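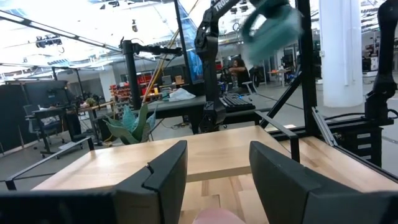 Can a robot do my laundry yet?

durau_dan
3/21/25
I've been reading up on two-arm setups all week and I'm hooked! My question for people who really use them: can one fold a basket of towels today, start to finish, with me out of the room?

Imelda Umali
Towels, yes. We run a pair of arms at Macapagal and I've watched them get through 30 hand towels in one go (I cheered, my coworkers can confirm). Fitted sheets are another story, but give it time. I love this stuff.

planura_fan
How long did the 30 take?

Imelda Umali
Most of the afternoon. Still counts!

Hanane Bensaid
I don't think it does. I do it by hand in ten minutes with the radio on. Shop chores are where I'd put the money. Our shop at Drosholm had one arm sorting brackets last September and it did 370 in a shift with 2 drops. Same bracket every time, same bin. A house never gives you that.

durau_dan
370 is great! But a sock is a sock, isn't it?

Hanane Bensaid
Inside out, balled up, stuck to a sweater... no.

planura_fan
I'm with Imelda on this one. Soft things were hopeless when I started following it, and now I see decent folds every month. Wiping counters looks close too.

Imelda Umali
Dan, start with washcloths and post your times, I want to see them!

126 comments | 30 shares
Contact | Copyright | Back to top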